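Check-list avant collecte, poste four, pince tenue à la main
Projet Stisico / méthode Palaniappan (démos courtes, sans bras)
Passage : lundi matin, 8 h 30

1. Pince
Vis à la base des doigts : OK, resserrées.
Patins orange : OK. Nettoyés à l'alcool, un peu lustrés, à changer en juin.
Marqueurs carrés : lisibles tous les deux. Détection sur 613 images de contrôle, 2 pertes seulement.
Jeu à l'ouverture : à surveiller, refaire la mesure a vide.

2. Four
Prise et câble : OK.
Porte : à ouvrir en grand AVANT de lancer l'enregistrement. Sinon la séquence part à la poubelle, cf. lot Darnov.
Grille : bien calée.
Boutons : position notée sur la fiche, ne plus y toucher entre deux prises.
Chauffe : interdite tant que la main est dans la zone. Rappel fait oralement, manque toujours l'affichette.

3. Table et fond
Tissu noir : ne doit pas toucher le four. A revérifier après chaque déplacement.
Verre : à éloigner du trajet du poignet droit. Non conforme au premier passage, refait.

4. Données
Lot en cours : 355 démos gardées, tri pas terminé.
Résultat provisoire : avec approche par l'avant, doigts de part et d'autre, la politique entraînée rate nettement moins la saisie qu'avec approche de biais. À confirmer sur l'autre four, celui de Nerkurau. Ne pas citer pour l'instant.
Horodatage : dérive corrigée, à recontroler en fin de séance.
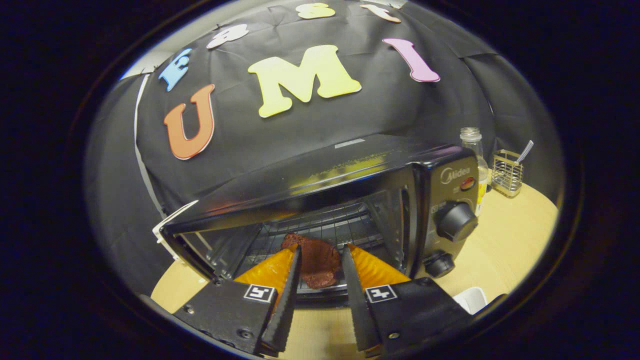
Poste four, approche par l'avant, porte ouverte.

5. Reste à faire
Affichette chauffe.
Commander patins.
Refaire le point 1 (jeu) avant la prochaine série, sinon pas de collecte.

Avis : utilisable avec réserves.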